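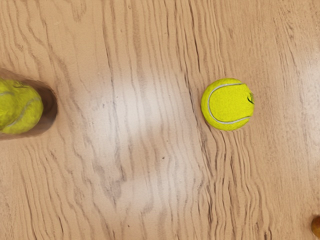
Forums > Manipulation > Sim-to-Real > Randomizing table glare: worth the render time?

Search this board Go Advanced

grainofsalt
Finished the ablation I threatened everyone with in October. Same grasping policy trained two ways in sim: one with flat, polite lighting, one where the light moves every episode and the tabletop is glossy enough to blow out a patch of the wood. Overhead view, tennis balls, wood grain loud enough to give you a headache.

On the real table, 304 trials per policy. The flat-light one missed the ball 840 times less gracefully than I'd hoped (fine, it missed a lot). The glare one had 11 misses total. Latrice Schumacher ran the real trials and wouldn't tell me which checkpoint was which until the end, so spare me the bias lecture.

pk_torque
Consider yourself spared. But you changed two things, the light position and the gloss. Which one did the work?

grainofsalt
Gloss was fixed within each arm, light moved only in the second. So yes, two things. I'm running the missing two arms on Castby now and it will be done when the cluster feels like it.

Fastcombe
That grain on the right side looks like somebody ironed it badly. If your texture is warped like that and the real table isn't, you may be training a policy that ignores wood altogether. Which could be your whole result, with glare along for the ride.

grainofsalt
Both arms had the same wood. I'd be delighted if it ignored wood. Wood is not what I'm asking it to pick up.

Fastcombe
Same wood in both arms doesn't rule out the two interacting. Swap in plain gray, rerun, and I'll go away.

mildly_compliant
He won't go away.

What's the dark smear around the ball on the left? It looks like a see-through sleeve. If it's a shadow it's doing something no shadow on my bench has ever done, and the ball on the right barely gets one at all. I'd want to know if your policy is picking targets by halo.

grainofsalt
Fair hit. I don't know yet. I'll dump the shadow pass tonight and look. Hwa-young Kwak had a similar smudge in her Plondex renders and fixed it by turning the denoiser off, at a cost in render time I'd like not to think about.

pk_torque
So the result as it stands: messy renders beat clean renders, cause unknown. Van der Merwe's group got the same thing with mugs and also couldn't say why.

grainofsalt
I'd print that on a shirt. But 11 misses is 11 misses, and the flat-light policy kept diving for the reflection of the ceiling lamp.

mildly_compliant
Seed count?

grainofsalt
One.

mildly_compliant
Ah.

grainofsalt
Seeds two and three are queued behind the gloss arms – job 1906 if you have access and want to watch a progress bar. I'll post the gray tabletop run in this thread too, when it's through.

Contact the moderators | Copyright the respective posters | Back to top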